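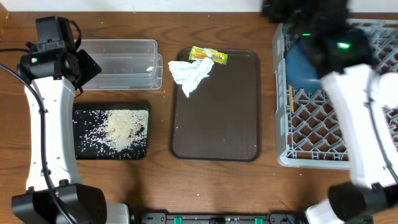
Rice must never be wiped with a wet cloth, a reader wrote to me from Plellthorpe, because the grains stick to everything and you find them again at breakfast. She is right, and I wish I had read her message before my first try.

Posted in February, 7.30 in the evening, by the author of Nel

I am speaking of clearing the table after a meal. My system is simple. Rubbish goes on the big brown tray, bowls go in the grey crate with the diamond holes, and the black tray is for dry things. On the black tray there is now a heap of white rice with a few brown crumbs in it, and some grains have gone over the side onto the wood.

For this I use a dry brush and a piece of stiff card. I push the grains from the table edge towards the middle, always in the same direction, and it takes me five minutes. With the wet cloth it took thirty - and the cloth was spoiled also.

The used tissue and the snack wrapper go in the bin first. When I leave them for later, they fall on the floor. The crate I carry last to the sink, with both hands.

Next time I will write on the wood oil I bought in Florkasby, which smells too strong for me.

This site uses cookies. By continuing to read you accept them. Subscribe to our newsletter.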